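Gripper bench notebook, December
Filed under: Bench Notes > End Effectors

Picked this up again after lunch, with the heater ticking away and a second coffee, so forgive the rambling. Haoran asked me to write down why I keep going on about the granular pads, and I'd like to have it in one place before I forget half of it.

The Vornska fingers (red shells, black gritty lining) have been on since the morning. I still love how they hold onto things, but the lining sheds, and the left one has a ragged edge that I don't much like the look of. The Kandton pads are smoother and tidier and, to my mind, a bit too slippery for small metal parts. I went back through the wrist camera stills to look at the pads up close, and this is the one I'd show anybody who asks.
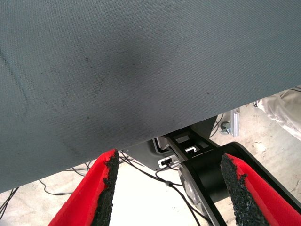 Wrist camera, both fingers open near the hem of the gray cloth. Note the edge of the left pad.

Zoila thinks the crumbs don't matter until they get into the gear teeth, and she may well be right, but I'd rather not find out on a Friday-afternoon sort of run! I've put a fresh pair of linings in the drawer under the Farkberg controller (part bin 131, behind the cable ties).

Now the gear job itself. The white disk with its peg is a lovely little test, because you can't fudge it: the gear has to come down square or it just sits there looking at you. I kept the dark cloth on the table, creases and all, as the Liang camera gets much happier about edges when the parts are bright and the background isn't. Approach speed is still Haoran's old setting, 923 in the config, and I've left the force limit at 4 until somebody talks me out of it.

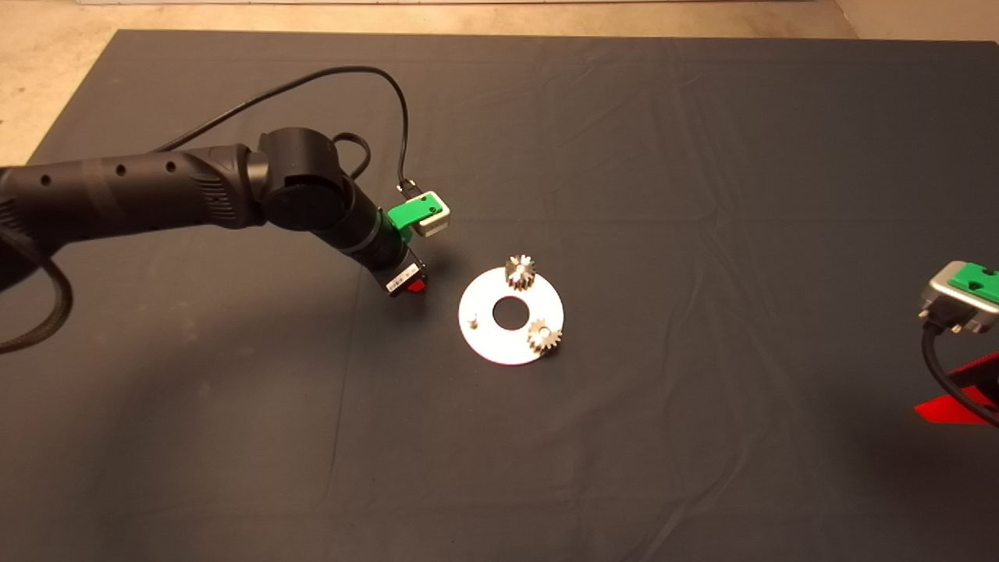

Arm over the cloth, left peg bare, two gears on the disk.

The cable loop over the wrist bothers me a little, it stands up so high. Zoila, if you're in before me, would you try a shorter lead? Then repeat with the Kandton pads, same speed, same cloth, and write down what the left finger does. Logs go in folder 2066 as usual.

Recent entries
Kandton pads, first impressions
Farkberg controller: restart notes
Liang camera and the shiny parts problem
Where the short cables went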